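Home | The Building | Meetings | Notices | Contact
Print this page | E-mail this page

TANG HOUSE, TATPORT
Minutes of the leaseholders' meeting on bathroom works, November

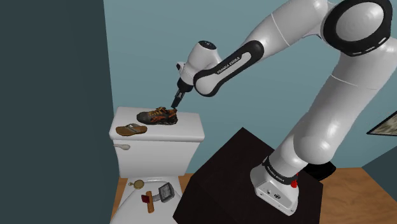
1. Purpose of the meeting
Anum Dogar, in the chair, opened at 7 p.m. by reminding everyone that we were there to settle the order of works for the bathroom refits, and that the parking would not be discussed. The parking was discussed until 7.20. We then moved to the question of finish, left over from last time. The ground floor wanted sage green, the top floor wanted anything but sage green, and the first floor wanted to go home. White with black accents was proposed as something all three floors could dislike equally. Carried, with one leaseholder asking for it to be recorded that she had a very good sage green sample in her handbag.

2. Present and apologies
Present: Anum Dogar (chair), Daranee Sangkhawat (minutes), one or more owners from each floor, and a site manager from Kedska. Apologies from the basement flat, which has let its bathroom to a lodger and felt it had no standing in the matter. Harosis, our managing agents, sent neither a person nor an apology.

3. Minutes of the last meeting
Agreed, after "the wrong grout" was changed to "grout of a kind not expected".

4. Quotation from Kedska
The quotation had been sent to all flats. Those who had read it had questions and those who had not had more.

The fixed price covers stripping out, making good, first and second fix plumbing, tiling and sealing. It does not cover taps. The site manager said people have feelings about taps and Kedska had learned to stay out of it. Each flat will therefore choose its own, up to an allowance of £300, and pay any difference. Daranee asked whether a flat spending less would get the remainder back. The site manager said this had never come up.

An extra of £1,365 is shown for replacing the shared waste pipe behind the rear wall. The top floor asked why it should pay for a pipe at the bottom of the building. It was put to the top floor that its water did at some point pass through it. The top floor accepted this in principle. Cost to be split equally between the flats. Agreed.

5. Order of works
Top down was preferred by the ground floor, bottom up by the top floor. The site manager explained that the pipe has to be done from the bottom whatever anyone votes, so bottom up it is. A vote was held anyway and came out in favour.

Each bathroom will be out of use for three weeks. The site manager was asked if this meant three weeks or "three weeks". He said three weeks, and then looked at his folder. The minutes record the first figure.

Neighbours with a working shower are asked to offer it to those without. A rota will go up by the front door. Please write on it in pencil, and please do not write on it about the parking.

6. Extractor fans
The existing fans vent into the roof space, where they have been keeping the insulation damp for longer than most of us have lived here. Kedska will run new ducting to the outside wall, using 100 mm pipe. One owner said his fan was perfectly good. Asked when he had last switched it on, he said he opened the window. New fans to go in throughout, including his.

7. Water shut-off
The stopcock for the building is in the cupboard under the stairs, behind the bicycles. The bicycles belong to nobody present. They must be out before works start or they will be put in the yard with a note on them.

Notice of any shut-off will be posted the evening before. The first floor asked for notice by text message as well, as it does not always pass the notice board. It was observed that the notice board is opposite the front door. Daranee will send the texts.

8. Skip
A permit is needed to put the skip on the road. The only other place for it is the parking, so item 1 was briefly reopened and then closed by the chair with some force. Harosis to apply for the permit. Anum will remind Harosis, and will then remind them again.

Owners may not use the skip for their own wardrobes, mattresses or exercise equipment. Kedska has met us before.

9. Actions
Anum Dogar – sign and return the Kedska quotation; chase Harosis for the permit.
Daranee Sangkhawat – shower rota, shut-off texts, notice on bicycles.
All flats – choose taps and send the details to Daranee before the next meeting. "Normal ones" is not a choice of tap.
Kedska – written start date for the waste pipe.

10. Any other business
The parking. Deferred.

The meeting closed at 9.10 p.m. Next meeting to be held in the first floor flat, which has the better chairs.

Print this page | E-mail this page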